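Sticks, Baskets, Cloth – notes for the Esunville small kitchens evening
Talk by Celeste Calado, 2019-08-10. Slides run by Ha-rang, nod when ready 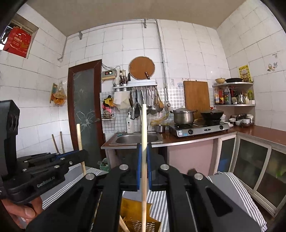
Slide 1. Chopsticks and basket on the striped cloth, sink wall behind.

Hello, thanks to Fernanda for the hall. Keep it short. Phone OFF.

Ask the room: who knows where every chopstick in their house is right now? Wait for hands. Dont fill the silence.

Start with the basket. Yellow plastic, see-through, slots in the bottom. Slots are the whole point – air gets in underneath. I used a tall jar for years, no holes, and the ends sat in a spoonful of water and went gray. Threw out a whole bunch. Tell the jar story but the SHORT version, Clementina has heard the long one.

Lying down or standing up. In the basket they lie down. Lying is fine if they are dry already. Straight from the sink, stand them up, thick end down, then lay them flat later. Someone will ask about thick end up. Answer: try both, see which end goes dark first at your house.

Cloth. Gray with white stripes, on the table. Cloth under the sorting for two reasons, noise and rolling. Round sticks roll. Stripes are handy too, line a stick up against one and a bent one shows straight away. (Do this live with the two bad ones in my bag. Bag is under the chair.)

Matching pairs. Sort by length first, then thickness, color last. Everybody starts with color and gets stuck. Light wood especialy, they all look the same under a kitchen bulb.

Numbers slide. The Drenora swap table last August: 400 sticks came in, 214 went home in proper pairs. Rest went to Zoswood for plant stakes. Don't read the numbers out twice like last time.

Tile wall bit. Point back at slide 1, the hooks and hanging bag question. Things hung by the door get used. Things in the back of a drawer do not. A clear bag you can see into, so you know what's left before you go shopping. Same for the bin – lined, down by the sink cabinet, scraps travel two steps. Mr Kyriakidis moved his bin across the room and complained for a month.

Windowsill. Small kitchens, window ends up as a shelf. Red box in front of the window on the slide, mine at home is tea tins. Fine, but leave a gap you can open it through if it opens. Steam has to go somewhere.

SKIP if past 20 past: oiling. Wood oil, thin coat, wipe, leave overnight. Not the lacquered ones. Don't get into brands.

Hands-on. Tables of four, one basket each, mixed sticks. Sort into pairs, leftovers to the middle. Ha-rang has the spare baskets, Pinheiro tote, by the coats. Tell them to shake the basket once over the sink at home, bits collect in the slots.

Questions. Dishwasher – yes for plastic, no for mine. Mold – throw it out. How many pairs per person – 2, plus guests.

Sign-up sheet for the knife evening, pen is on a string. Give Fernanda the hall key back before leaving!!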